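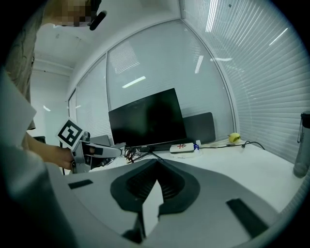

Iman Samir

Week 6 – Recording and transcribing interviews

These notes go with the second half of the oral history unit. Read them before the tutorial and bring a draft question list. The first half, on finding and approaching interviewees, was covered in March.

Before you record

Read the consent form aloud with your interviewee and have both copies signed. If they want a section closed to the public, write the section and the number of years on the form. The Fusville Local Studies Library will not accept a recording without one.

Ask about the room when you book the interview. Fridges, clocks and traffic are the usual problems. Kitchens are popular with interviewees and hard to transcribe from – a carpeted lounge room is better.

Levels and file format

Record uncompressed WAV, mono if only one person is speaking. Set levels while the interviewee talks about what they had for breakfast. Peaks should sit well below the top of the meter. Keep an unedited master and do all your work on a copy.

At the start of each file say your name, the interviewee's name, the date and the place.

Asking questions

Open with place and family, then move to the topic. One question at a time. Leave silences alone, even long ones. If a date seems wrong, don't correct it during the interview; put a note in the transcript afterwards.

The Tazi interview (reading 4) is worth studying for this. Ayman Tazi talks for several minutes about the Simell cannery after a single question on where he caught the bus. Mark each place where the interviewer could have interrupted and didn't.

Transcribing

Keep the speaker's own grammar. Leave out "um" unless it carries meaning. Use square brackets for anything you add, and [inaudible] with a time code for anything you can't make out. Start a new time code with each change of topic.

Assessment

Submit one recording of 30 minutes, a transcript of the section you consider most useful, and a reflection of 2,000 words. The transcript is not included in the word count. Label files with surname first.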